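FOR IMMEDIATE RELEASE

After-Hours Walks Return to Clunwood Cemetery This October

PUSADCOMBE - Small-group evening walks through Clunwood Cemetery will be offered again this October, with a new route through the older north section and a shorter version for people who prefer level ground.

The walks are run by Nunolus Walking Tours, which has led guided visits in Pusadcombe for six years. Each walk starts at 5 p.m. at the Mill Road gate and ends at the chapel. The full route takes two hours. The level route takes half that time and stays on the paved loop.

Huguette Mallet, who researched the new route, spent most of last winter in the cemetery's burial books and in the county newspaper files. The north section holds many of the town's early mill families, along with a row of plain markers for railroad workers whose names were recorded but never carved.

"People walk past those stones on the way to the big monuments," Mallet said. "We stop there for a good while. The burial books give names and trades for nearly all of them, and in a few cases a home address that is still standing."

Other stops include the Kubíček family vault, built for a local brewer, and the grave of a schoolteacher who kept daily weather records for most of her life. Her notebooks are held at the Pusadcombe library, and copied pages will be passed around during the walk.

The vault itself will stay locked. Guides will show visitors the carved door and the ironwork from the path, and will talk about the brewery, which stood on the site of the present bus garage. 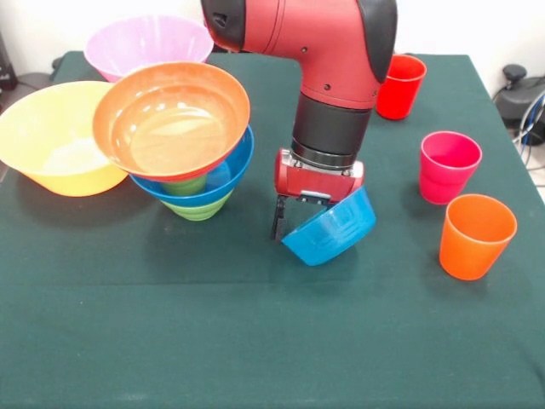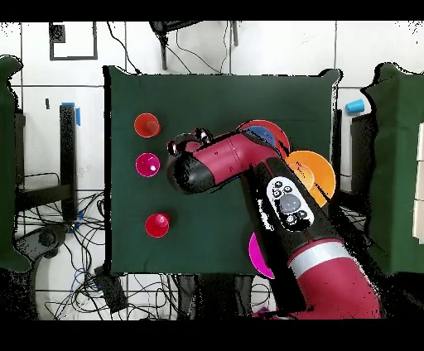
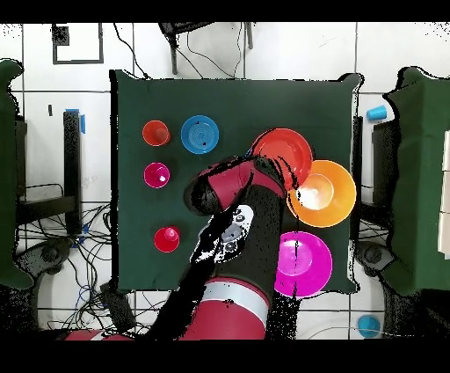
Groups are kept small so that everyone can hear the guide without a speaker or headsets. Liya Tefera will lead the full route and Aurelio Esquivel will lead the level route. Both have worked as guides with Nunolus for several seasons. On evenings when only one route is scheduled, the other guide will walk at the back of the group.

"It gets dark quickly under the trees, and the ground in the north section is uneven," Tefera said. "Wear real shoes. Sneakers are fine, sandals are a bad idea. We bring lanterns for the group, but a small flashlight of your own helps on the steps."

Tickets for the full route are $25. Tickets for the level route are $15. Children under 12 may join either route at half price with a paying adult. Dogs are not allowed in the cemetery after 4 p.m., with the exception of service animals.

Nunolus will give part of each ticket to the Clunwood stone repair fund, which pays for resetting fallen markers and cleaning damaged inscriptions. Last season's walks raised enough to reset five stones near the east wall. The next repairs are planned for the railroad workers' row.

"Resetting a marker is slow work and most of the cost is labor," said Wanda Dunleavy, the cemetery's manager. "The walks have been a steady source of money for it, and the groups have been careful about staying on the paths."

Visitors are asked not to make rubbings of the stones or lean on them. Photography is welcome, without flash near the chapel windows. Restrooms at the Mill Road gate will be open until the last group has left.

Walks go ahead in light rain. If there is high wind or lightning, ticket holders will be contacted by 3 p.m. and may choose a refund or another evening.

Tickets can be booked through the Nunolus website or at the library's front desk. Any places left on the day will be sold at the gate, by card only. Street parking is available on Mill Road, and the cemetery's main drive will be closed to cars from 4:30 p.m.

Private walks for schools and clubs can be arranged for November. Requests should be sent to Kazuhiro Sakamoto, bookings manager, through the contact form on the Nunolus website.

###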